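Sorting bricks by color: is anybody still doing this?

glykeria_k
June 24, 2024
We inherited 16 pounds of loose toy bricks from a cousin and my husband wants to sort the lot by color in divided bins. I say we'll be dumping it all back in one tub by February. Talk me out of it, or don't.

Turcotte_G
Don't. Color is the worst way to sort. Try finding one small red piece in a bin of 89 red pieces. Your eye has nothing to grab onto. Sort by shape and the colors take care of themselves.

easamoah
Depends who is building. My kids are little and they think "I need a green one." They have never once asked me for a two by four plate. Color works fine in our house, and cleanup takes a lot less yelling.

Turcotte_G
Works fine until the collection grows. Then you've got three bins and eleven colors and everything odd ends up in with the red.

mark_triant
I paid 35 bucks for a Plernon organizer that was supposed to fix all this. The compartments are so deep you have to tip the thing over to see the bottom. Back in the closet it went. I don't trust any product with the word "system" on the box.

easamoah
Deep is the problem, I agree with you there. Get an open tray with low dividers. And don't fill it! A few pieces per compartment while you're building, the rest stays in the tub.

glykeria_k
So the bin is for the table and the tub is for storage. I could live with that. Still not sold on the color part.

easamoah
Blue bin, three compartments, red on the right and green in the middle:

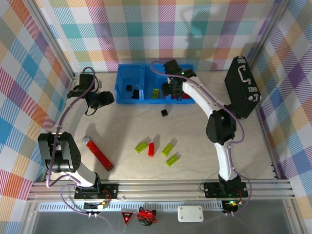
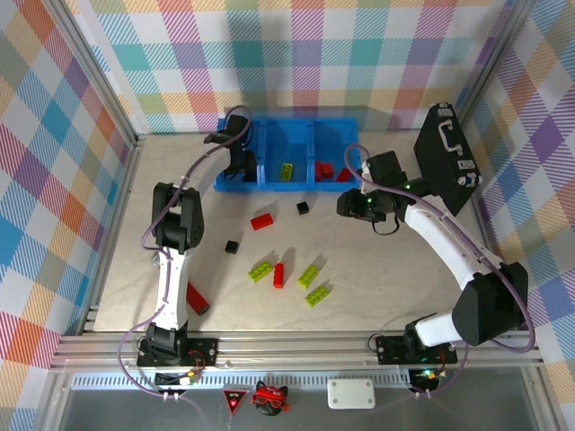 glykeria_k
Do you wash secondhand bricks before you sort them, or after?

easamoah
Before. Lukewarm water and a little dish soap in a mesh bag, then spread them on a towel overnight. Anything with a sticker or a motor stays out of the water.

Turcotte_G
Fine, wash them. I'd still sort by shape.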